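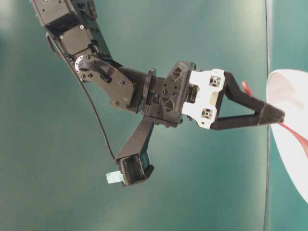
One reader of the draft release objected that a toll register records money and tells us very little about traffic, and asked that the point be made before anything else in this file. The objection is accepted. The Stirkow Ferry Toll Registers are records of payment. Foot passengers who held a season pass, clergy, the postal rider and residents of the ferry houses crossed without charge and in most cases without being written down. Any total drawn from this dataset is a total of paid crossings, and should be labeled as such in published work.

Stirkow Ferry Toll Registers, transcribed
README and data card

Summary

The dataset contains line-by-line transcriptions of the toll registers kept at the Stirkow landing on the Dulel river. The registers were written by the toll keepers on duty and cover 40 consecutive operating seasons. An operating season begins when the river is declared open in spring and ends when the ferry is hauled out for winter. The dates of opening and closing vary a great deal, and users comparing one season with another should consult the seasons file first.

The volumes are held in the Nirkier reading room as part of the Wunderlich deposit. The transcriptions were prepared from the original volumes. Where the original was too fragile to open fully, the inner margin could not be read, and the affected entries carry the flag "gutter" in the condition column.

Files

crossings.csv – one row for each toll entry, in the order written.
seasons.csv – one row for each operating season, with opening and closing as given by the keeper.
tariffs.csv – the posted rates, with the season in which each rate first applies.
hands.csv – a list of the handwriting styles identified, with the pages assigned to each.
notes.txt – marginal remarks that could not be attached to a single entry.

All files are plain text in UTF-8. Fields are separated by commas and quoted where needed. Empty fields mean that the keeper wrote nothing. The word "illegible" means that the keeper wrote something and it could not be read. These two cases must be kept apart in analysis.

Columns in crossings.csv

entry_id: a stable identifier made up of the volume, the page and the line.
season: the operating season, numbered in sequence.
month: the month as written, with spelling made uniform.
direction: "out" for crossings from the Stirkow bank, "in" for crossings toward it. Blank before the keepers began to mark direction.
category: foot, rider, cart, wagon, livestock, goods, other.
category_original: the keeper's own words.
quantity: the number of persons, animals or vehicles covered by the payment.
toll_paid: the amount received, in the smallest coin then in use.
remark: any note on the same line.
condition: clear, faded, stained, gutter, or illegible.

Method

Every page was transcribed by 2 readers working separately. Their versions were compared, and differences were settled by returning to the volume. Where the difference could not be settled, the more cautious reading was kept and the other was placed in the remark column in square brackets. Abbreviations were expanded only where the same keeper used the full word elsewhere. The keepers' arithmetic was left alone. Page totals that do not match the entries above them are reproduced as written, and users will meet them often in the busy weeks of September.

Categories were assigned after transcription was finished. The keepers did not use a fixed vocabulary, and the line between a cart and a wagon depended on the person holding the pen. One keeper charged by the number of horses and seems to have had no interest in the vehicle behind them. Entries in that hand are placed under "other" unless the toll itself settles the matter against the posted rate.

Known limitations

Two volumes are missing. Their seasons appear in seasons.csv with the opening and closing left blank, and no attempt has been made to estimate the crossings. Interpolated figures should not be published under the name of this dataset.

Night crossings are badly recorded. The tariff allowed a higher charge after 9 in the evening, and the extra sum was often entered the next morning as a single amount with no category. These entries are marked "night, combined" in the remark column.

Livestock are counted unevenly. Small flocks are given by the head, while large flocks are frequently entered as "a drove." The quantity field is left blank in such cases. A note inside the cover of the earliest volume suggests that a drove was roughly 40 animals, but the amounts charged do not bear this out in later seasons, and the figure should not be applied across the whole series.

The tolls have not been adjusted for changes in the value of money. The posted rates were revised several times, and for some weeks after each revision the old and new rates appear side by side.

Personal information

The registers sometimes name the person paying. Names have been left in place for merchants and carriers and removed for private passengers, where the field reads "name withheld." Remarks concerning illness, debt or family matters have also been withheld. The unedited text may be consulted in the Nirkier reading room on written request.

Suitable and unsuitable uses

The dataset is suited to the study of seasonal trade, local tariffs, handwriting and record-keeping practice. It is not suited to estimates of population, or to the tracing of individual families. It should not be used as a measure of river level – the keepers mention high water when it stopped the ferry, and seldom otherwise.

Corrections

Corrections are welcome and should quote the entry_id in full. A proposed reading is checked against the volume before it is adopted, and the earlier reading is kept in the change log. Requests to alter the categories are considered once a year, in November, so that work in progress is not disturbed.

Citation

Please cite as: Stirkow Ferry Toll Registers, transcribed. Wunderlich deposit, Nirkier. State the version number given in the first line of the change log.

Contact: Nirkier reading room, registers desk | © Wunderlich deposit, Nirkier | Back to top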